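Betreff: Re: [Kompost-Liste] Mietentemperatur faellt nach dem Umsetzen
Datum: 2025-06-09

> Die Miete stand nach dem Aufsetzen drei Tage lang bei 60 Grad, nach dem
> ersten Umsetzen kommt sie nicht mehr ueber 41. Material wie immer:
> Rasenschnitt, Haecksel, Staudenreste. Noch mal Stickstoff dazu oder
> lieber in Ruhe lassen? Feuchte nach Faustprobe in Ordnung.

Stickstoff würde ich erst einmal nicht zugeben. Bei dem genannten Ausgangsmaterial ist ein Mangel in der zweiten Woche unwahrscheinlich, sofern der Rasenschnitt frisch war. Ammoniakgeruch beim Umsetzen spräche sogar für das Gegenteil.

Die Faustprobe ist bei hohem Häckselanteil wenig aussagekräftig. Grobe Stücke sind außen feucht und innen trocken, das merkt man in der Hand nicht. Besser eine Probe aus der Mitte nehmen, wiegen, trocknen und noch einmal wiegen. Bei mir lag der Wassergehalt einer angeblich passenden Miete so gemessen deutlich unter 45 Prozent. Nach dem Wässern stieg die Temperatur innerhalb von 2 Tagen wieder an.

Zweiter Punkt ist das Volumen. Unter einem Kubikmeter hält eine Miete die Wärme nach dem Umsetzen schlecht, besonders bei Wind. Wie groß ist der Haufen nach dem Setzen noch? Die Behälter von Fehr haben seitlich sehr breite Schlitze, dort trocknet die äußere Schicht schnell aus. Ich habe sie auf der Wetterseite mit Karton abgestellt.

Zur Messung: Einstichtiefe bitte immer angeben. Zwischen 20 cm und Kernbereich liegen leicht 15 Grad. Ich messe an 3 Stellen, jeweils im Kern, morgens vor dem Gießen. Das Einstichthermometer von Ilto zeigt bei mir etwas zu wenig an, im Vergleich über die Zeit stört das nicht.

Meine Messreihe vom Standort Emside umfasst inzwischen 176 Werte. Die Tabelle stelle ich im Juni noch ins Listenarchiv, Trennzeichen ist das Semikolon.

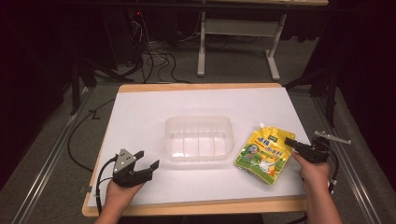
Admin Kompost-Liste

Unkrautsamen noch, weil das in der vorigen Runde offen blieb: Wenn die Randschichten beim Umsetzen nicht nach innen kommen, bleibt dort alles keimfähig, auch bei heißem Kern. Ich setze deshalb schichtweise um - außen nach innen, unten nach oben - und lasse Wurzelunkräuter ganz weg. Gesteinsmehl hat auf die Temperatur bei mir keinen messbaren Einfluss gehabt.

Die Sammelbestellung für die Siebe bei Wellham läuft noch. Maschenweite bitte in der Mail angeben, sonst kann ich sie nicht zuordnen.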